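Ticket: Yellow towels, brown marks + stiff after wash
Queue: Laundry and linen
Property: Skultance guest house, ground floor linen room
Opened by: Wilma Halliday
Assigned: Kenna Tosh
Priority: Normal (was High, see below)
Status: Closed, with one follow-up

Wilma Halliday, 7:40 am
Long yellow towels coming out of the wash with brown marks on them. Not every load. Guest in room 5 left one on the chair with a note saying is this clean?? It was. Well it had been washed. Also they feel stiff, like cardboard at the ends. Pink and green ones seem ok, same machine same powder. Need an answer before the weekend changeover, we are full Sunday.

Kenna Tosh, 8:15 am
Got it. Questions:
Which powder, still the Ollus?
What temp?
Line or dryer?
Are they washed w/ anything else, kitchen cloths, mop heads etc
And can somebody put one flat on the table in the linen room and get me a picture. Whole length pls, not just the mark.

Wilma Halliday, 8:50 am
Ollus yes. Warm, not hot. Dryer, low. Kitchen cloths no, I don't think so, ask Rosalie, she does the evening load. Picture coming.

Rosalie Wyss, 9:20 am
Adding the picture. Evening load is towels only BUT the small washcloths go in with them, the tan and the blue. Been doing that since the spring. Was told it was fine.
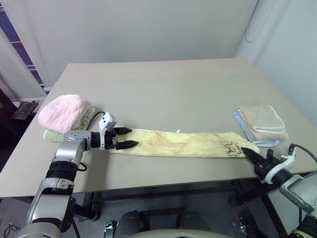 Yellow towel laid out, marks along the length, logo at the right end. Washcloths in the stack on the right.

Kenna Tosh, 9:45 am
Thanks, good, thats what I needed. Marks are faint and they go all along it. If it was one guest with makeup or self tanner I'd expect one patch, maybe two. Smudges spread down the whole towel makes me think something in the water or in the drum. Not certain from a picture.

Things to check in this order:
1. Door seal. Pull the rubber lip back all the way round, wipe with a white rag, look at the rag.
2. Detergent drawer. Take it right out. Look up inside the slot too.
3. Cold tap on the wall behind the machine. Fill a white bucket, let it sit.
4. Softener. Are we using softener? Nobody said.

Don't bleach anything yet. If it's iron, bleach sets it and then they're rags.

Rosalie Wyss, 10:30 am
1. Rag came back grey-brown, slimy. Gross.
2. Drawer had a crust of old softener at the back. So yes we use softener, the Moradi one. The cap measure was missing, I've been pouring by eye
3. Bucket clear. Left it until just now, still clear, nothing at the bottom
4. see 2

Kenna Tosh, 10:50 am
OK so not the supply. Softener buildup, I'd put money on it. Too much of it, warm wash, never gets hot enough to melt off, collects behind the seal with lint and whatever else and comes back out on the towels. Same stuff would explain the stiff ends. You'd see it on yellow first, on the pink maybe never.

Do this:
- Empty drum, hottest cycle, no powder, no softener. Twice.
- Scrub the seal between the two. Old toothbrush.
- Drawer in hot soapy water, soak it, don't chip at it with a knife (Aslak)
- Then ONE yellow towel by itself. Hot, half the usual powder, no softener. Extra rinse.
- Washcloths separate from now on.

Aslak Berge, 11:05 am
The knife was one time.
Drawer soaking. First empty cycle on. Do you want the filter at the bottom done as well? It's the little flap, Jendus manual says every 3 months and I have never opened it.

Kenna Tosh, 11:10 am
Yes!! Drain it into a tray first, there'll be water behind it. Towel on the floor.

Aslak Berge, 11:55 am
Filter out. Lint, a hair tie, one sock (baby). Two coins. Put back, no drip.

Wilma Halliday, 1:30 pm
Can we just buy new ones? Supplier page says 73 for a pack, min order 3 packs.

Kenna Tosh, 1:40 pm
Not until we've cleaned the machine, you'd have new ones looking the same by next month. And those have the logo printed on, I'd have to ask Zorica about reprinting.

Zorica Dervishi, 2:05 pm
Printing is a separate order. Last time they wanted 1000 pieces minimum so please no.

Rosalie Wyss, 4:20 pm
More on the yellow. Had it on the table again for a look at the weave and the border. Second picture attached.

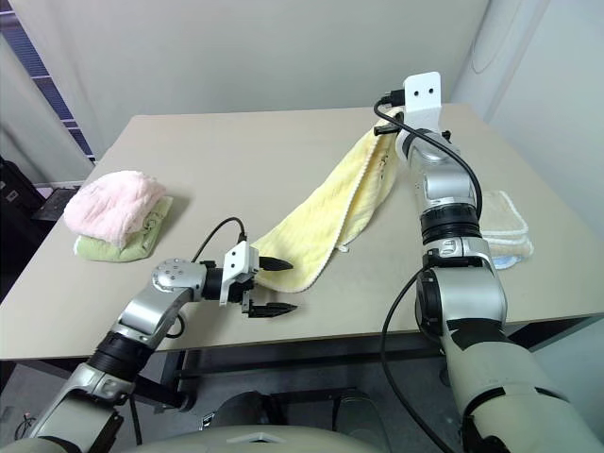 Yellow towel across the table, sewn border along one side. Pink and green folded at left.

Kenna Tosh, 4:35 pm
Can see the ridges and the border ok. Can't judge the marks from this one, the towel's twisted. How does it feel in the hand? And hold it by the window for me.

Rosalie Wyss, 4:50 pm
This is the one after the hot wash btw, should of said. Softer in the middle for sure. Ends still a bit stiff but it bends. By the window most of the marks are lighter, there's a couple still there if you go looking. Smells of nothing which is an improvment.

Kenna Tosh, 5:05 pm
Good enough to go on. Run it once more, same settings, and put a cup of plain white vinegar in the softener slot. Not with bleach, not ever. If the ends loosen up do the rest of the yellow the same way, small loads, they need room to move.

Anything still marked after the second go, pull it and use it for the dog shelf.

Priority down to Normal.

Aslak Berge, next day, 9:10 am
Second go done. Ends ok now. Rest of the yellow going through in batches. Bought a measuring cap, tied it to the shelf with string. Softener bottle moved up top.

Wilma Halliday, 12:15 pm
Looked at the first batch, happy to put those out. 3 pulled for the dog shelf. New label on the shelf edge for washcloths so they don't get mixed in.

Kenna Tosh, 12:30 pm
Closing. Follow-up: seal wipe weekly, filter every 3 months, Aslak owns both. Reopen this same ticket if the marks come back, don't start a new one.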